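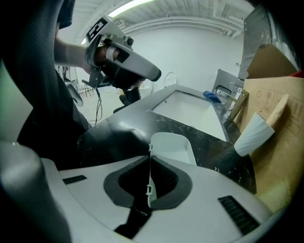
Post removed from our town group, no reason given. Can I appeal?

bunach70
I run a small page called Furnival Notes and post links in the town group on Fluvine. In July I shared a story about the water rates and it was gone in an hour. The notice only said "limited for context." I have 1108 followers and had never been flagged before. Is there a way to get a person to look at it, or is it all automatic?

Bumska
There are two kinds of removal and they go to different places. If the notice has a gray bar, the group's own moderators did it, and you have to message them. If it says "limited," it came from the site. Open the notice, pick Details, then Request Review. You get 1000 characters, so say which rule you think was misapplied and paste the link to your source. Mine took nine days and the post came back - but with a label on it. Don't repost while you wait. That closes the request.

fluvine_user3000
They never reverse anything. I gave up and moved to an email list.

Furnival Reader
Check whether the link is the problem. I had the same notice twice, and both times it was a shortened link. I posted the full address and it stayed up. You can still file the review for the first one.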